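Evaluating the Fenine Home Arm Kit for Household Sorting
Student project report, Ratville, 2/16/25

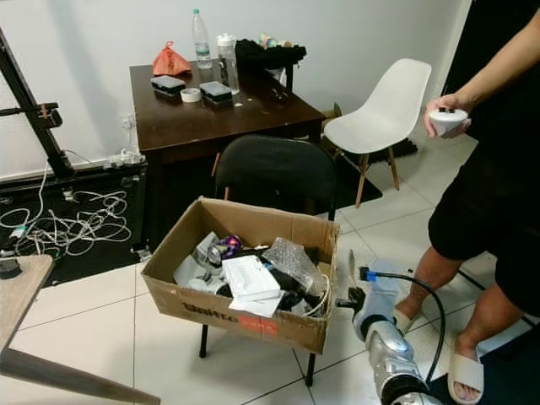
Fifty tries per task would not be enough to say anything about the kit, one reader of our first draft wrote, and the price should come before the results. We kept the number of tries, moved the price up and added a section on setup time.

1. What was tested

The Fenine kit is an arm with a two-finger gripper, a handheld controller and the Prellier control software. We had it on loan from Honkanen, the dealer, for 35 days. The purchase price we were quoted is $439 a month on a one-year lease, with support by email. Our question was whether a household could use it to clear a box of mixed items without help from a technician.

2. Setup

The printed guide covers mounting and power well. It skips calibration, and the version on the dealer's site is for older software. We lost most of two afternoons to this. Once calibrated, the arm held its settings until we moved the stand, and then we had to start over.

3. Method

We ran 50 tries on each of six item types, 300 in total. The operator guided the arm with the controller and let the software close the gripper. A try counted as good if the item left the box and was set down without being dropped. We did not time the tries, and we should have.

4. Results

Stiff items with flat sides gave the least trouble. Bubble wrap was the worst – the fingers closed on it but it slid out on the way up. Coiled cables came out easily but often brought something else along. Paper envelopes depended on the angle, and a flat one at the bottom of a box was usually left there.

The controller is light and the buttons are easy to learn. The stop button is too close to the grip button, and both of our operators mixed them up at least once.

5. Recommendation

We would not lease the kit at the current price for this use. For a school lab it makes more sense – the software logs every run and the files open in a normal spreadsheet. Honkanen told us a new guide is due in May, and calibration should be tested again then.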